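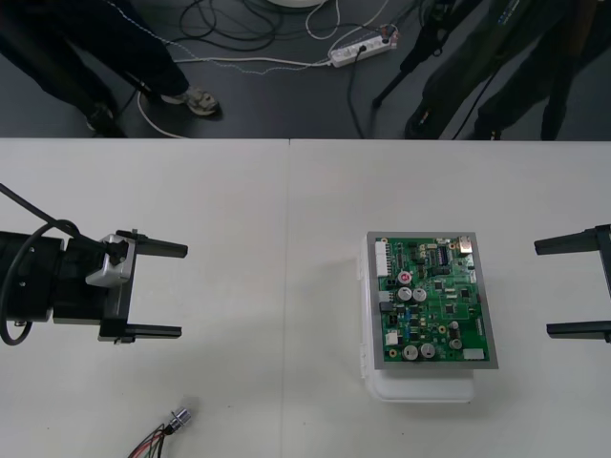
Two-arm connector task: how much should the start position vary?

vavra_v
24th May, 09:12
Hello all. I am collecting teleoperated episodes for a bimanual task: one arm takes the cable connector from the table, the other steadies the circuit board, which stands on a white plastic box. We have 273 episodes now. I move the box a little before each one, but the wires I always lay at the lower left. Is this enough variation, or will the policy only learn the place?
Viera Vávra

stustard
It will learn the place. We did 1117 episodes at Swai with the part in one corner and the arm went to that corner even when the part was elsewhere. Throw the cable down anywhere you can reach.

ernlow29
I don't agree with stustard. With 273 episodes you can't cover the whole table. Keep to a small area, get it working, then widen it. Otherwise you get a policy that is poor everywhere.

stustard
Small area is fine. One spot is not an area.

vavra_v
Thank you both. My worry is also the angle of the connector. When it points away from the gripper, my operators need a second grasp and the episode becomes long. Do you keep such episodes?

ernlow29
Keep them, if the grasp succeeds in the end. I delete only the ones where the operator stops to think.

stustard
I would keep those as well and trim the pause.

vavra_v
I will record 29 with new angles and train again. The pauses I will mark for now, not cut.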